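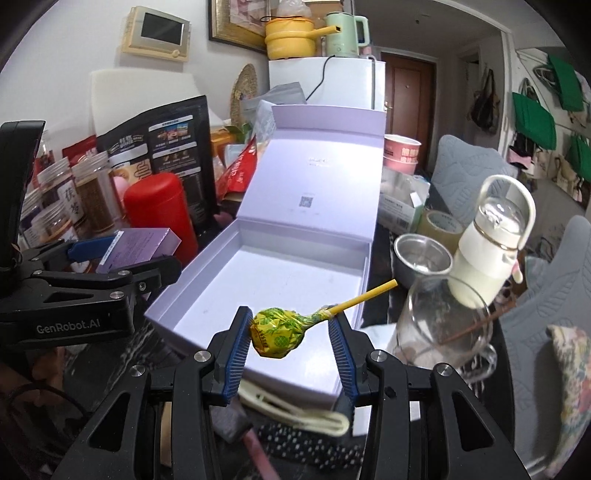 A lollipop in a yellow-green wrapper, with an open gift box behind it.

The Sweet Drawer

My grandmother kept hard candy in a drawer with the dead batteries and the good scissors, and I have been chasing the taste of that drawer for most of my adult life. Lemon, mostly. A little dust. Something like cough syrup, but friendly.

So when my editor asked who wanted to spend September driving around talking to people who still boil sugar for a living, I had my hand up before she got to the part about the mileage (which was bad, by the way, and I'm still waiting on it).

My first stop was Lerkside, a two-street town with one very good candy kitchen in it. Guangming Xue has run the place long enough that he doesn't look at the thermometer much anymore. He looks at the bubbles. Early on they're big and sloppy, and then they get small and slow and sort of heavy, and that's when he starts moving fast. The pot goes up to 300 degrees, and after that you've got a few minutes before the whole batch turns to window glass. I asked if I could stir. He gave me a broom.

I love how little there is to it! Sugar, water, corn syrup, some flavor, some color. Every home cook owns most of that already. What you don't own is the hands. Guangming folds and pulls a slab of hot candy like he's making a bed, and he talks the entire time, about his knees, about the price of lemon oil, about a summer so damp that every batch wept on the tray and he closed up and went fishing. Humidity is the great enemy, and he checks the weather more than any farmer I know.

He also has opinions on sticks. Paper ones go soft if you're a slow eater, and I am a very slow eater. He tested me with a cherry pop at 2 in the afternoon and I was still working on it when he locked up.

Merle Hapeta, a few hours down the road, makes hers in flavors I would have laughed at a year ago. Pear and black pepper. Burnt orange. One with buttermilk that tasted exactly like the bottom of a pancake stack, and I mean that as the highest praise. She pours 110 pops on a good morning, alone, with the radio up loud, and she wraps them after lunch when her feet hurt.

Her molds came from an old confectioner called Jakubowski, and she bought them at an estate sale without knowing what they were. She thought they were for soap. A couple of them still leave a tiny nick on the edge of the candy, and her regulars look for it. I looked for it too, and found one, and felt much too pleased with myself.

We got to talking about who buys lollipops now. Kids, sure, but Merle says the grown-ups are the ones who come back, and they nearly always start with a story about a bank or a barber. Mine was the barber. Root beer, every time, and I never once asked for another flavor.

I drove home with a paper bag on the passenger seat and ate three before the county line. The rest are in the kitchen drawer now, next to the scissors.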